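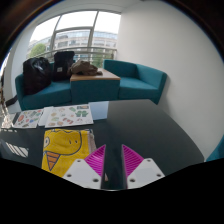

*Towel, start position, lounge table. Sticker sheets and paper left in place.*

# Tostero two-finger gripper: towels, paper and other soft goods

The Tostero is sold as a general-purpose gripper for household and light shop-floor work. It comes in a hand-held version for recording demonstrations and an arm-mounted version that is meant to repeat them. I used both for 40 days with the Shirima control software, on a stock Pela arm. The set cost me 3000 dollars without the arm.

**Build.** Two white angular fingers, ribbed magenta pads, black central body. Each finger has three screw holes. The ribs run diagonally and hold terry cloth well under light pressure. Play at the fingertips was small when new and had grown slightly by the end, mostly on the left side. A quarter turn on the mounting screws fixed it.

**Towels.** Picking up a towel by a corner is close to solved. The arm found a free corner on most attempts and lifted cleanly. Folding is another matter. The first fold is usually acceptable, the second drifts, and the third depends on how the first two landed. A hand towel took around 5 minutes. I can do one in a few seconds while talking on the phone.

**Paper and flat items.** Poor. A single sheet lying flat on a glossy table gives the pads nothing to close on. The arm either skated over it or pushed it to the edge and pinched it there, which works but leaves a crease. Sticker sheets are stiffer and did a little better. Dark, reflective tabletops also upset the depth estimate. A matte cloth under the work area helped more than any setting in the software.

**Bags and jackets.** The fingers will drag a light jacket off a side table. They will not hang it up. A loaded backpack is beyond the arm's payload, and I stopped testing after two stalls.

**Shop floor.** I also ran it at a packing bench, moving folded shop rags from a bin to a carton. Same item, same place, same light. It completed a run of 3000 picks with few stops, and I would leave it alone on that job. The pads were visibly worn afterward and replacements are sold only in pairs.

**Compared with the Bistitz.** The Bistitz closes faster and has stiffer fingers, and it is the better choice for boxes and bottles. On cloth it slips. The Tostero software is also easier to live with – recordings can be trimmed and relabeled without exporting them first.

**Verdict.** Good for one repeated task with cloth. Clearing a table of mixed items still needs a person. A firmware update with better edge detection is promised for June, and I will rerun the paper tests on it.

*May 30, 2023*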